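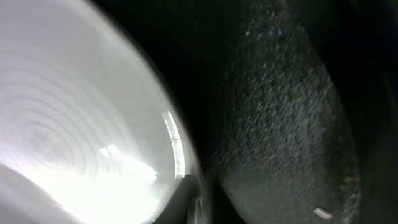

白碗白杯目录 README

最后更新:2025年10月5日

这个文件夹装的是我给白色餐具做的一份登记表,代号 Somotia(随手起的,没有含义,念着顺口就一直用下来了)。碗、杯、碟、盅,凡是白的、亮面的、有弧度的,我都往里登。一共930条,一条对应一件东西,同款的两只碗算两条,因为它们底下的圈纹经常不一样,这个后面细说。

先讲怎么用吧,估计大部分人点进来就是想找这个。

文件说明

主表是 pieces.csv,用任何表格软件都能打开,编码是 UTF-8。如果你用的软件把中文显示成乱码,导入的时候手动选一下编码,别直接双击。另一个是 notes.txt,纯文本,里面是我边看边写的碎话,按登记号排。没有写碎话的条目在 notes.txt 里就没有,不是漏了。

总共就这2个文件,外加你正在看的这份说明。以前还有个叫 old 的子文件夹,里面是我头一版的分类,已经删了,谁手上还有旧版本的话请以现在这份为准,旧版里“浅碗”和“深碟”是混着填的,我自己回头看都分不出来。

主表的列

登记号:四位数字,前面补零。中间有跳号,跳掉的是后来发现重复登记的,我没有往前补,免得别人引用的号码对不上。

品类:碗、杯、碟、盅、钵、壶盖、杯托、勺座、其他,9个值。“其他”里面什么都有,包括一个到现在我也说不出干什么用的白圆盖子。

材质:瓷、陶、塑料、密胺、搪瓷、不确定。这一列请务必看下面“材质这件事”那一节再用!

口径、高:单位毫米,用游标卡尺量的,口沿不圆的取最宽处。

底纹:有、无、看不清。

纹心:如果有圈纹,圈的中心在不在底的正中。填“正”或者“偏”。

边:口沿的形状,卷边、直边、薄边、厚边。

光:釉面或者表面有多亮,我自己打的分,1到5。

来处:从哪儿来的,多数写的是地名或人名。

登记人:DD、TS,或者空白。空白就是我。

底纹是怎么回事

我一开始根本没想登记这个。起因很无聊,有年2月我在 Garnton 的旧货市场买了一摞白碗,回家洗完倒扣在沥水架上,灯从侧面一照,有几只碗底一圈一圈的,细得要命,像水面上的涟漪,另外几只光溜溜什么都没有。明明是一起买的,口径也一样,摞在一起严丝合缝。我就蹲在厨房里一只一只转着看,饭都没做。

后来看多了才慢慢有点门道。拉坯和修坯会在陶瓷上留下圈,上了釉以后有的被盖住,有的隐隐约约透出来;塑料件也会有圈,那是模具车出来的痕迹,脱模的时候原样印到了东西上。两种圈粗看差不多,都是同心的,一道套一道。我的经验是模具的圈通常间距更匀,修坯的圈走着走着会有一两道忽然变宽,或者断掉一小截。但这只是经验,例外多得很,Danuta 就拿过一只瓷钵给我看,圈匀得像尺子量的,我当场猜塑料,她拿筷子敲了一下,叮的一声,我很没面子。

所以“底纹”这列只记有没有,不记来由。想推断来由的朋友请自己承担风险,哈哈。

“看不清”是什么意思也说一下:白东西太亮的时候,反光会把那一片全吃掉,圈纹正好在反光底下就看不见了。转个角度一般能救回来,转了三四次还是看不出,我就填“看不清”。这跟“无”是两码事,统计的时候千万别合并。

纹心偏不偏,主要看圈和底足是不是同一个圆心。凑得很近看的时候特别容易误判,因为弧面会把圈拉变形,一边挤一边疏,看着像偏了。正确的看法是把东西放平,眼睛从正上方往下看。早期有50条是我凑近了看着填的,后来逐条复核过,改掉的在 notes.txt 里写了“纹心已改”四个字,搜一下就能找出来。

材质这件事

老实讲,这一列是整张表里最弱的。白色亮面的塑料、密胺和瓷,光用眼睛看,尤其只看一小块弧面的时候,真的很难分。我的判断顺序是先掂分量,再敲,再看底足有没有露胎。底足露胎的基本可以放心写瓷或陶。满釉的、没有底足的、又轻得不上不下的,就很头疼。

搪瓷倒是好认,磕破一点就露出黑黑的铁底,没磕破的拿个冰箱贴一吸就知道了。

凡是我没有亲手拿过、只听别人描述的,一律填“不确定”,哪怕对方拍着胸脯说是骨瓷。Teodor 对这条规则很有意见,他觉得他外婆的那套茶杯不可能是别的东西。我跟他说你把杯子带来我就改,他说路上颠,不带。那就继续不确定着。

光的分数

1分是哑光,手指按上去没有影子。3分能看见窗户的轮廓,但是边缘糊的。5分能照见自己的脸,高光是一道很锐的白线,沿着边往下走。2和4就是夹在中间的,凭感觉。

打分都在我家厨房靠窗的台子上进行,上午,窗帘拉开,不开顶灯。DD 登记的那些是在她自己家打的,她家窗户朝北,所以她的分数可能整体偏低一点。我们拿同一只杯子对过,她给3,我给4。没有做校正,原样保留。

来处

条目最多的是 Istovbridge,因为我住这儿,亲戚邻居的碗柜基本都被我翻过了。其次是 Garnton 的旧货市场。标着 Popescu 的是一家关了门的小饭馆,清仓的时候整箱整箱地往外卖,我和 Teodor 各搬了几箱回来。那批东西特别结实,边很厚,口沿卷得圆圆的,叠起来不晃,喝汤不烫嘴,我现在每天吃面用的就是其中一只(登记号0417,光2分,已经被洗得不怎么亮了)。

如果你对旧餐馆用的碗感兴趣,直接筛“来处”等于 Popescu,再按口径排个序,会看到很明显的几档,小的装蘸料,中的盛饭,大的下面。家里用的碗就没这么规矩,什么尺寸都有。

量尺寸的几个毛病

口径的误差我估计在一毫米以内,手抖的时候可能更多。高度是从桌面量到口沿最高点,盖子类的把钮也算进去了。叠在一起粘住拿不开的(有两只密胺碗,肥皂水泡过也没用)只量了上面那只,下面那只口径空着。

容量我没有量。好几个人问过我为什么不量容量,倒水进去称一下不就行了嘛!是很简单,可我一想到要倒九百多次水就不想动。哪位愿意补,我非常欢迎,列名请用“容量”,单位毫升,倒到离口沿五毫米的位置。

没有收的东西

米白、奶白、青白都没收,看着白但跟打印纸放一起明显发黄的也没收。带花的不收,不过只有底款、正面全白的可以。玻璃不收。破得拼不回来的不收,有冲线或者小磕口的照收,在 notes.txt 里注明位置。

我知道“白”这个标准很主观,0233到0240这几只我犹豫过好几回,冬天看是白的,夏天傍晚看又有点黄。先留着。

已知的问题

0588和0589可能写反了,两只杯子长得一样,贴纸掉了,我是凭印象贴回去的。

“边”这一列里卷边和厚边有交叉,又卷又厚的我多数填了卷边,TS 多数填了厚边。

有一部分壶盖登记的时候壶已经不在了,所以不知道它们原来盖在什么上面,品类按现在的样子填。

勺座和浅碟有时候真的分不开,有个小缺口能架勺子的算勺座,没有缺口的算碟。

怎么补充

想加条目的话,照着主表的列填一行发给我就行,登记号空着,我来编。填不出来的格子就空着,别猜。尤其是材质,求你们别猜。发现错误也请告诉我登记号和哪一列,光说“有只碗不对”我真的找不到……

整张表随便用,拿去练排序、做图、写作业都可以,能提一句是从 Somotia 来的我会很高兴,不提也行。

谢谢 Danuta Dudek 把她家整个碗柜搬到餐桌上让我量,还管了一顿饭。谢谢 Teodor Sikora 搬箱子,以及在“其他”这个品类里跟我吵的每一架。

下一步打算先把杯托重新看一遍,当初图快,底纹那列填得有点潦草。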